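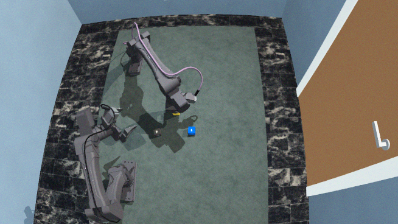 Computer rendering: two robot arms over a green-grey carpet with a marble border.

We gave up the breakfast buffet in April, and I've been meaning to write about it ever since, mostly so I can stop explaining it at the front desk at 7 in the morning with a coffee pot in each hand.

If you've stayed with us at the Ilutska you'll remember the buffet. It ran along the whole back wall of the dining room. Two kinds of ham, the eggs under their lid, the cereal in those tall dispensers that always jammed on the granola, the fruit salad, the other fruit salad (with mango, for reasons lost to history) and a waffle iron that beeped. My husband hated the beep. I kind of loved it! It meant people were up and happy and making a mess.

But we were throwing out so much food. I started weighing it one winter, just a bucket on the kitchen scale before it went to the compost, and in the first month we tossed 64 pounds of perfectly nice breakfast. We're an inn with a dining room that gets full on a holiday weekend and is half asleep the rest of the time. You can't put out half a buffet, though. A half-empty buffet looks sad, and people take one look at a lonely slice of cheese and feel they've gotten up too late.

So now we cook to order. There's a card in your room, you tick what you want, you hang it on the door handle before ten at night, and it's hot when you come down. Six dishes, plus toast and whatever jam is open. The bread still comes from Trummer, up the hill, and the coffee is still Naris, and I will hear no complaints about either one.

Getting there was bumpy. The first card I designed had little boxes so tiny that guests ticked between them, and I spent one whole evening trying to work out if room four wanted pancakes or a 6:30 wake-up knock. (Pancakes. I guessed wrong.) Then there was the stove. Our old one could handle a tray of scrambled eggs just fine, but ask it for four separate pans at once and the back burners sulked. We found a used six-burner from a café that was closing down over in Drorau, for 1499, delivery included, and getting it through the kitchen door took most of an afternoon and the door itself, which had to come off its hinges. 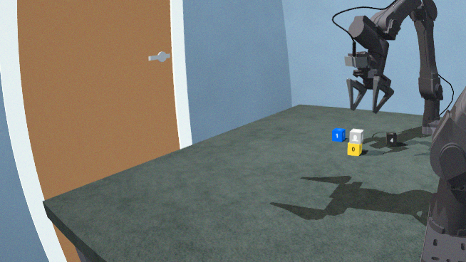 Ernő Pap thinks we made a mistake, and told me so over his third cup of coffee. He's been coming to the Ilutska for years, and what he misses is the wandering. At a buffet, he says, you get up, you bump into the couple from upstairs, you argue over the last croissant, and by the time you sit down you know which trail is muddy. With a card on the door you sit at your table like you're waiting for the dentist.

I've thought about that a lot, because he's right! The room did go quiet. For the first few weeks I could hear spoons. So we brought back a piece of the old mess: one long table in the middle with the bread, the butter, the jams and the juice on it, and everybody has to get up for those. You should see people hovering over the toaster. The trail gossip came back within days, and so did the arguing.

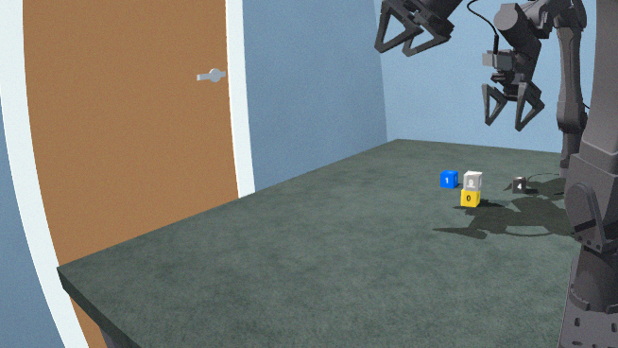
The other thing I hadn't figured on was how much I'd enjoy knowing what people want. With the buffet I had no idea who ate what. Now I know the man in the corner room has the mushroom omelet every single day and that kids will order oatmeal if you call it porridge and let them do their own brown sugar. I know that almost everyone orders more on their first night than on their second. We shop for what's on the cards plus a little extra, and the bucket under the sink goes out a lot lighter.

It costs me sleep, I'll admit. The cards get collected at ten, then I sort them by time and clip them to a string over the stove, and the early hikers are always, always the ones who want the poached eggs. On our busiest morning so far we sent out 75 plates, counting seconds, and I sat down on an upturned crate afterward and ate a cold pancake with my fingers. Best pancake of the year.

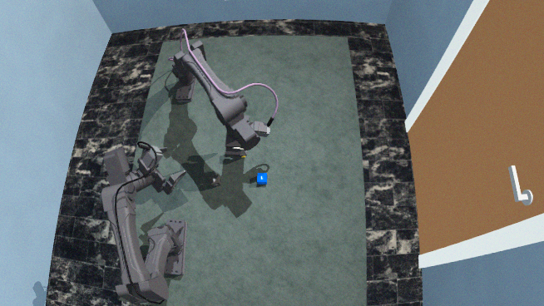
Money-wise we're a little ahead, though I wouldn't tell another innkeeper to do it for the savings. You need an extra pair of hands at the stove, and those hands want paying, quite rightly. What we don't spend on ham we spend on wages, and the eggs have gotten better too, which was my choice and my fault.

As for the waffle iron, it's in the pantry behind the preserving jars. It comes out on birthdays. If you have one coming up, write it on the back of your card and we'll plug it in, beep and all.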